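How to Fold a Padded Jacket Flat on a Bed

Gadley Home Notes: Clothing Storage
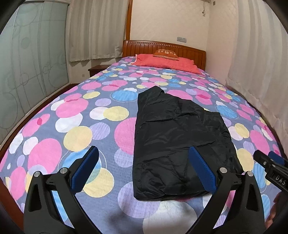 How long can a padded jacket stay folded before the filling suffers?
A season is fine if nothing heavy sits on top. Pressure does more harm than time, so a jacket kept loosely folded on an upper shelf will recover its loft faster than one pressed under blankets for a month.

The method below is for hip-length jackets with a nylon shell and synthetic or down filling. Long coats need one extra fold, covered at the end.

Work surface

A made bed is the best place for the job. Pull the bedspread smooth first. Glossy nylon slides on a quilted cover, so place the jacket in the middle of the bed, lengthwise, and work from the foot end. A printed bedspread with large shapes gives useful reference marks for keeping the sides parallel.

Preparation

1. Empty all pockets, including the inner one.
2. Close the main zipper to the top. Fasten cuffs and any snaps.
3. Check that the jacket is completely dry. Damp filling clumps and will smell by September.
4. Detach a fur or faux fur trim and store it separately.

Folding

1. Lay the jacket face down with the hood or collar toward the headboard.
2. Fold the hood down onto the back.
3. Bring the right side in by one third. Turn the sleeve back on itself so that it lies straight along the folded edge.
4. Repeat on the left. The two sleeves should lie side by side and should not cross, as crossed sleeves make a lump in the center.
5. Press the air out with flat forearms, starting at the hem and moving toward the collar.
6. Fold the hem up to the shoulders.
7. Turn the bundle over.

The bundle will be a little wider at the hem end. Leave it that way. Forcing it square puts hard creases across the quilting seams.

Storage

The Clernthorpe shelf box, 54 cm long, takes two adult jackets. The Rurnedcombe underbed drawer takes 6 in a single layer.

Long coats: fold the hem up by one third before step 3, then continue as above.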